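Questions we get about the Covcombe history reading room, last updated Jun 12, 2019.

## Visiting

**Who can use the reading room?**

Anyone. You don't need to be a student or live in Covcombe. Sign in at the desk and leave large bags in the lockers.

**Do I need an appointment?**

Not for the open shelves. For the Willeck Papers, write to us first so the boxes can be brought over from storage. Requests for original maps take longer.

**Is there a charge?**

Reading is free. Scans are charged by the page, and there is a limit of 100 pages per visitor per year.

**Can I bring food?**

Not to the tables. Eat in the kitchen area and wash your hands before you come back.

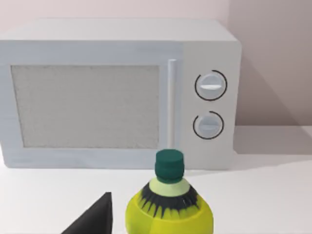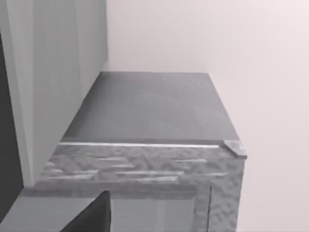
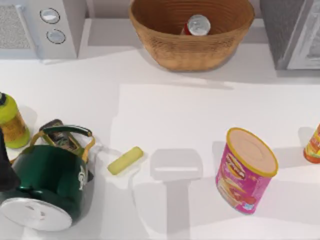 ## The collections

**What are the Willeck Papers?**

They are the records of the Willeck salt company, which traded along the Ulik River until the company was wound up. There are 2434 items in the catalog, mostly letters, pay books and cargo lists. The earliest pay books are in poor shape and can only be read on film.

**Why do some letters give two dates?**

The clerks in the upriver office often wrote the date a letter was drafted and then the date it left with the boat. The gap could be several weeks in the dry season. We catalog by the first date and put the second in the notes.

**Was there really a battle at Khaemba?**

There was fighting, but "battle" comes from a school history written much later. The company's letters from that October describe a dispute over tolls at the Khaemba landing, and a night when the warehouse was burned. The school history says 500 men took part. The only list we hold, drawn up by the warehouse clerk, names 17. He may have left out people he didn't know, so we don't treat his list as complete either.

**Is Khaemba the same place as "Kayamba" on the old maps?**

Yes. Search the catalog under both spellings - the older index cards were never changed.

**Do you have family records?**

Some. The pay books list workers by name and home village, but women who worked at the drying pans usually appear under a husband's or father's name. Try those names first.

## Using what you find

**Can I quote from the letters?**

Yes. Give the collection, box and item number. For example: Willeck Papers, box 17, then the number penciled on the back of the letter.

**Can I publish a scan?**

Ask us in writing and say where it will appear. Most requests are approved. A few family letters were given on the condition that they not be reproduced, and those are marked in the catalog.

**I think a catalog entry is wrong. Who do I tell?**

Fill out a correction slip at the desk, or send us the item number and what you think it should say.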